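Food packaging: what to rinse, what to flatten and what to keep

Household tips, Mollarton and Sarside
Updated Sep 14, 2025

Most of the bulk in a kitchen bin is packaging, and most of that is air. If your bin fills up two days before collection, sorting at the table when you unpack or when you finish a meal will make more difference than buying a bigger bin.

Work on a clear surface

Doing it over the bin is slow and things get dropped in together. Put everything on a table or worktop, take each item apart into its separate materials, then carry the piles away in one go. A small table is enough. Wipe it down afterwards, as trays often have a bit of juice left in the corners.

Trays and sleeves

A lot of chilled food comes in a clear plastic tray with a printed cardboard sleeve round it. The two go in different places, so they have to come apart. Slide the sleeve off from the short end. If it has been glued, run a butter knife along the seam and it will usually let go. Tearing works too, but you end up with bits of card stuck to the plastic.

Once the sleeve is off, read the back before you flatten it. Cooking times and use-by dates are often printed on the card and nowhere else. If the food is going in the fridge or freezer, cut out the panel with the instructions and tape it to whatever you are storing it in. I have guessed at oven times more than once and the result was dry every time.
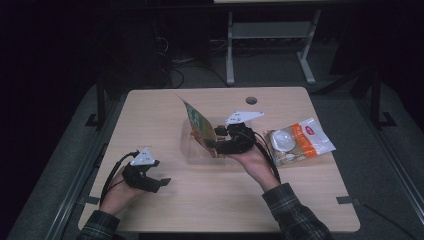

Flatten the card along its existing folds. It will lie flatter than if you crush it, and you can stand the pieces upright in a box like files. A shoebox holds a fortnight's worth for two people.

Rinse trays in the washing-up water after the dishes are done. They don't need to be spotless. Let them drain upside down and stack them by size. Any film lid left round the rim should be peeled off first, starting at a corner. If it splits, warm water loosens the glue.

Bags for buns, bread and dumplings

Soft bags are the awkward ones. Check what your council takes, because Sarside and Brendale have different rules and both have changed theirs since January. Many larger shops have a collection point for soft plastic by the door. Shake out the crumbs, press the air out, and push the bags into one larger bag hung on the back of a cupboard door.

If there are still a couple of buns left, don't leave them in an opened bag with the top folded under. Twist the neck, double it back and put a peg or a rubber band on it. Buns with a soft white dough go hard quickly in the fridge, so freeze any you won't eat the next day. Lay them on a tray with a gap between them until they are firm, then bag them up together.

Uses for clean trays

Keep a few and recycle the rest. Six is plenty. They are good for:

Defrosting, to catch the drips on the fridge shelf.
Seed trays, with holes poked in the bottom. Put a second tray underneath for the water.
Screws and small parts when you are taking something to bits.
Drawer dividers for pegs, batteries and string.

Don't put them in the oven or microwave unless the base says you can, and don't use a tray that held raw meat for anything you will eat from.

Readers' notes

Wim Hendriks in Brendale cuts his card sleeves into strips for plant labels and writes on the plain side in pencil. They last a few weeks indoors.

Farhad Talebi asks about black trays. Some sorting plants can't pick them out, so look at your council's list. Clear ones are generally easier to get rid of.

Bijan Soltani keeps a 15 cm ruler in the kitchen drawer for pressing folds flat in thick card. The back of a spoon does the same job.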